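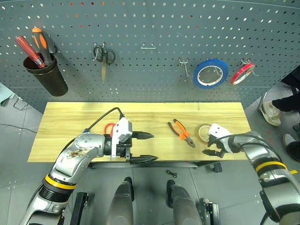

Pegboard and workbench: screwdrivers, scissors, blue and red tape.

Trullach Bank and Insurer Disclosure Table

README for the March release

What this is

A table of public statements made by banks, insurers and pension funds about lending to, underwriting or holding shares in coal, oil and gas companies. Each row is one statement from one document. The table was put together so that campaign groups, reporters and students can check what an institution said in one year against what it said in another, without having to dig the old PDF out of a web archive.

The release covers 161 institutions and 834 statements. Of those statements, 703 have been checked by a second reader. The rest are marked "single" in the review column and should be treated with more care.

The table does not contain loan amounts. People ask for these often. Loan amounts come from commercial deal databases whose terms do not allow us to pass them on, and we have no plans to estimate them ourselves.

Files

statements.csv
The main table, one row per statement.

institutions.csv
One row per institution, with the short code used in the main table, the country of the head office and the type (bank, insurer, pension, other).

sources.csv
One row per source document, with title, publisher, year, page count and the address it was downloaded from. Some addresses no longer work. We keep the old address anyway.

changes.txt
Corrections made between releases, newest first.

codebook.txt
Long definitions for the coded columns. Read this before using the scope or strength columns.

Columns in statements.csv

statement_id: a number that stays the same between releases. Deleted numbers are not used again.

inst_code: short code, joins to institutions.csv.

source_id: joins to sources.csv.

page: page number as printed in the document. Where the document has no printed numbers, the page of the PDF is used and page_type is set to "pdf".

page_type: "printed" or "pdf".

text: the statement as published, in the original language. Line breaks are removed. Nothing else is changed, including spelling mistakes.

text_en: English translation, blank if the original is in English.

sector: coal, oil, gas, oil_gas, all_fossil or unclear.

activity: lending, underwriting, holding, advisory or unclear. A bond issue arranged by a bank goes under underwriting. So does insurance coverage, which has confused people. Use the type column in institutions.csv to separate the two.

scope: project, company or group. "Project" means the statement only limits money tied to a named kind of project, such as a new mine. "Company" means it limits general financing to a company. "Group" means it reaches parent companies and subsidiaries too.

strength: a code from 1 to 5. See below.

target_year: the year by which the institution says it will do the thing. Blank if none is given.

review: "single" or "double".

note: free text, mostly empty.

The strength code

1 is a general statement of concern or support with no action attached.
2 is a promise to review, study or engage.
3 is a limit with exceptions left to the institution's own judgment.
4 is a limit with exceptions that are listed.
5 is a limit with no exceptions stated.

The code describes the wording only. It says nothing about whether the institution kept to it. A bank can score 5 on a policy covering a kind of project it never financed in the first place, and several do. Please do not average the codes across an institution and publish the result as a grade. An earlier version was used that way in a newsletter, and two of the institutions wrote to complain. On that point they were right.

How statements were picked

Source documents are annual reports, sustainability reports, sector policies and standalone climate plans. Press releases are included only when they announce a policy that does not appear in any other document. Speeches, interviews and social media posts are left out.

The first reader goes through each document with a search list of terms and then reads the pages on either side of each hit. The search list is at the end of codebook.txt. A statement is taken if it says what the institution will do, will not do, or intends to look into. Background passages about climate science are skipped.

The second reader gets the page but not the first reader's codes. Where the two disagree, they talk it over and the agreed code goes in the table. If they still can't settle it, the lower strength code is used and the note column says "disputed".

Translations

Turkish documents were translated by Bülent Karabulut, who also maintains the table. Other languages were machine translated first and then corrected by a reader of that language. The original text is always the one to quote. Verbs are the weak spot. "Will," "intends to" and "aims to" do not line up neatly across languages, and one word can move a statement from 2 to 3.

Known problems

Coverage is uneven. Large banks in North America and Western Europe have far more rows than anyone else, mostly because they publish more pages. More rows does not mean a stricter policy or a looser one.

Credit unions are nearly absent. Most of the ones we looked at publish nothing on the subject.

Mergers are handled poorly. When two institutions merge, the old codes stay and a new code is added, but nothing in the table links them apart from the name column in institutions.csv. A proper parent_code column is on the list.

Some institutions replace a policy file at the same address without changing the title or date. Where we caught this, both versions are in sources.csv with the letters a and b after the ID. There are surely cases we missed.

The Avcı documents were scanned at low quality and the page numbers for them may be off by one.

Names in the sample rows

The short file sample_rows.csv uses Skakeo and Larnari as institution names so that scripts can be tested without loading the full table. Those rows are not in statements.csv. Remove them before combining files.

Opening the files

All files are UTF-8, comma separated, with double quotes around text fields. Spreadsheet programs sometimes guess the wrong encoding and turn accented letters into junk. Use the import menu and choose UTF-8 by hand. Also set page to text, or entries like "3-4" will be turned into dates.

Use and credit

You may copy, share and change the table for any purpose, including paid work, as long as you credit "Trullach Bank and Insurer Disclosure Table" and give the release month. The quoted statements belong to the institutions that published them and are reproduced in short extracts. If you change the codes, say so.

Corrections

Send the statement_id, what you think is wrong, and the page it can be checked against. Corrections from institutions are welcome on the same terms as from anyone else. A newer policy is not a correction to an older one; it goes in as a new row at the next release. Corrections received by the end of a month are normally looked at during the next one.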